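**Wanted: people who like putting things where they go (part-time, paid)**

Hi! I'm Kanyarat, and I look after the tidying sessions at Badthorpe. We're looking for a few more people to come and sit at a big white table with us and sort small stuff. That's the job, more or less, and I mean it fondly, I've been at it since February and I still get a silly kick out of a cleared tabletop.

So what would you do all day? You get a table with odds and ends on it. Cables, little bottles, trays, bits of cloth, whatever came out of the bin that morning. You work through it piece by piece: pick up, move, set down, fold, coil, line up. Then we mess it all up again and you start over with a different mix. Some people find this maddening after an hour (my brother lasted one morning!) and some people find it the most restful thing they've ever been paid for. We're hoping for the second kind.

**The practical bits**

- Sessions are in the Hovitz building, second floor, room 38. There's an elevator.
- Shifts are 30 minutes at the table, then a proper break, then another 30, and so on until lunch.
- Mornings only for now. You can do two a week or four, we'll work it out between us.
- Pay is hourly and goes out every other Friday. Josefina will send you the rate sheet when you write in.
- Long sleeves are fine, dangly bracelets are a pain.

You don't need any experience. Steady hands help, but patience helps more. Both left-handed and right-handed people, please, we're short on lefties! Glasses are fine. If you have wrist or shoulder trouble, tell us first so we can talk it over, and if you're under 18 I'm afraid it's a no.

Cloth is the tricky part, by the way. Everybody thinks it'll be the cables, and a cable does like to spring open when you let go, but a thin scrap of something floppy will slide off wherever you wanted it and land in a heap. You'll get the hang of it by your third shift or so.

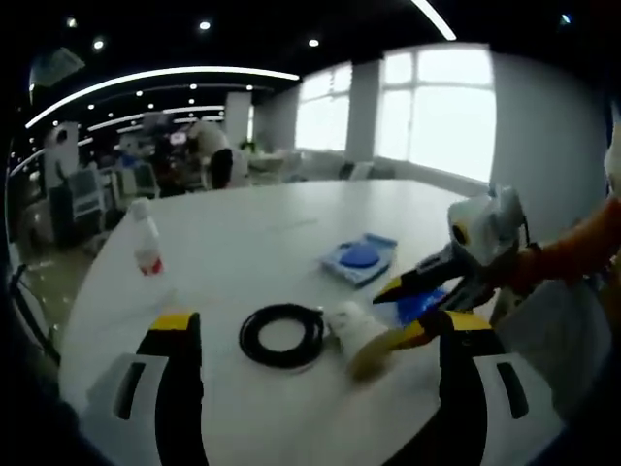 *Posted by Kanyarat Chuensuk, Badthorpe table sessions, 16/04/2020*

The black cable in its loose ring and the blue tray are both from the kind of mix we give new people, and so is the small bottle with the red-and-white label. A nice gentle one to start on.

To apply, send a few lines to Josefina Núñez at the front desk, extension 2651, or drop a note in the box by the door. Tell us which mornings you can do and which hand you write with. No résumé, please, I won't read it! We'll ask you in for one trial shift (paid, same rate) and let you know by the end of that week.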